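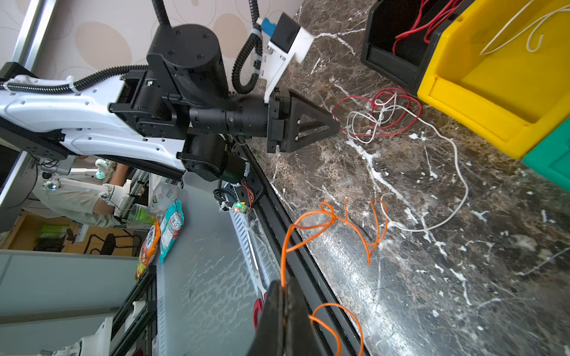
4. Cell Setup and Maintenance

4.1 Mechanical arrangement

The Urix cell handles short lengths of flexible wire on a hard, glossy work surface. Two arms share the counter. Each carries a two-finger gripper and a small camera on a bracket near the wrist, so that either arm can be seen by the other during a handover or a service check. The counter is dark brown marble with white and tan veins. It was kept from an earlier study of thin objects on patterned surfaces (Section 2), and its veins are close enough in width to the white wire that they remain the hardest part of the visual task.

The cables that serve the joint motors and the camera run in black corrugated conduit along the outside of the links. External routing was preferred to the internal channel supplied with the arm. With the internal channel, a failed camera lead meant removing the wrist; with the conduit, the lead can be replaced while the arm stays on its base. Slack has to be left at each joint. During commissioning the loop nearest the wrist was too short, and the camera bracket was pulled out of alignment when joint five passed 90 percent of its travel. The loop was lengthened and the joint limit was lowered in the Gakon controller by the same service entry, which is why the two changes always appear together in the log.

The gripper fingers have an open truss pattern and are fixed with bolts that can be reached from the side. The open form keeps the moving mass low and lets the operator see whether wire has wedged behind the contact face. Spare fingers are stored in matched pairs and are replaced in pairs, even if only one is worn. Mixed pairs closed with a small offset at the tip, and a thin wire could slip through it.

4.2 Placement of the storage bins

Wire is held in three plastic stacking bins, one black, one yellow and one teal-green. In the configuration described in this section, red wire is assigned to the black bin, white wire to the yellow bin and orange wire to the teal-green bin. The colors of bin and wire were deliberately left unmatched. An early version of the detector had learned to read the bin color in place of the wire color, and the assignment above removed that shortcut.

The bins stand side by side at the edge of the counter with their low front lips facing the work area. The row touches on both sides of the yellow bin. Gaps between bins were tried and given up, as strands that crossed a rim tended to drop into the gap, where neither finger could follow. A strand that hangs over a rim is accepted as a normal condition of the cell and does not stop a run. The operator corrects it only when the strand reaches a neighboring bin's floor.

The position of the row is taught once at the start of a session. The operator guides one arm to the two front corners of the black bin and confirms each point in the Gakon interface. The remaining positions are computed from the bin dimensions. If a bin is exchanged for one of a different size, all three are taught again.
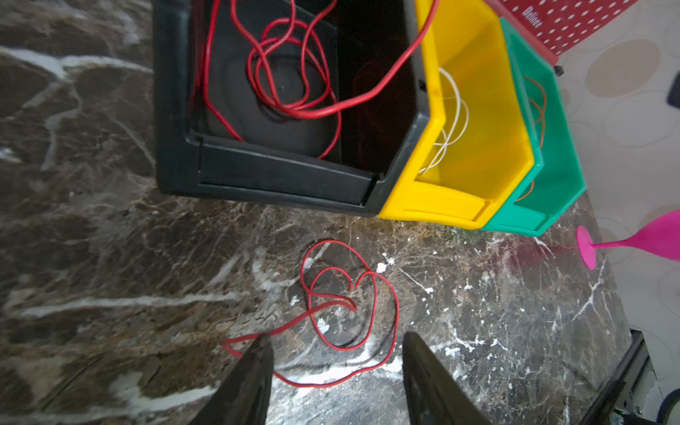 Figure 6. Wrist camera view of the bin row, with a second red wire on the counter ahead of the two gripper fingers.

The view in Figure 6 is used as the reference pose for camera checks. Both fingers must enter from the lower edge of the image with a visible gap between them, and the black and yellow bins must be seen with their contents. The pose also includes wire on the open counter, which gives the checking routine a thin object at working distance as well as the larger outlines of the bins. Objects other than wire and bins may be present on the counter during the check. The routine ignores any region that lies outside the taught bin row and the wire mask.

4.3 Routine service

Service is divided into a session check, carried out before each block of trials, and a full inspection, carried out after every 18 sessions. The session check consists of the following steps.

1. Confirm that the emergency stop releases and resets both arms.
2. Open and close each gripper without load and compare the reported width with the stored value.
3. Inspect the contact face of each finger for cut marks and trapped strands.
4. Follow the conduit by hand from the base to the wrist with the arm powered down.
5. Move to the reference pose and run the camera check.
6. Wipe the counter with a dry cloth and run the camera check a second time.

Step 6 was added after the first month of operation. The polished marble returns a pale band of reflected light, and small marks on the surface changed the shape of that band enough to alter the wire mask. Comparing the results of steps 5 and 6 shows whether a detection fault comes from the surface or from the camera. A matte film was considered as a permanent remedy and rejected on the grounds that it would change the task.

The full inspection adds a torque check on the finger bolts, a replacement of the strain relief at the wrist, and a new hand-eye calibration. Bolts are tightened with the preset driver supplied by Rizk. The calibration uses 8 poses spread over the counter and is repeated if the residual error is above the limit given in Section 3. Power and control connections near the base of the arm are checked last, with the status light on the circuit board confirmed after each connector is reseated.

4.4 Faults and repairs

The cell completed 829 trials in the period covered by this paper. Faults were recorded by the operator on a printed sheet and later entered into the Gakon log under the headings of gripper, cable, camera and software. Gripper faults formed the largest group. In most of them a loop of wire had passed through an opening in the finger and tightened when the arm withdrew. The repair is simple when the arm stops in time: the gripper is opened, power to the motors is removed and the loop is lifted out by hand. Pulling against a closed finger is not permitted, as it bends the tip and the bend is hard to see.

Cable faults were less frequent and took longer to trace. The most persistent one appeared as a brief loss of the camera image and was first assigned to the software group. It was found in October to come from a connector on the wrist camera that loosened as the conduit twisted. The connector was replaced with the locking type sold by Vovberg, and the revised wiring sheet was issued on 2 Nov 2018. Trials recorded before that revision were kept in the data set, with the affected images marked.

One fault remains open. After long sessions the reported width of the closed gripper drifts upward and returns to its stored value by the next session check. Changing the fingers had no effect on the drift, and the motor at the wrist has not yet been exchanged. Until it has been, the grasp threshold is reset at the midpoint of each session, and the results in Section 5 are reported separately for the first and second half of the session.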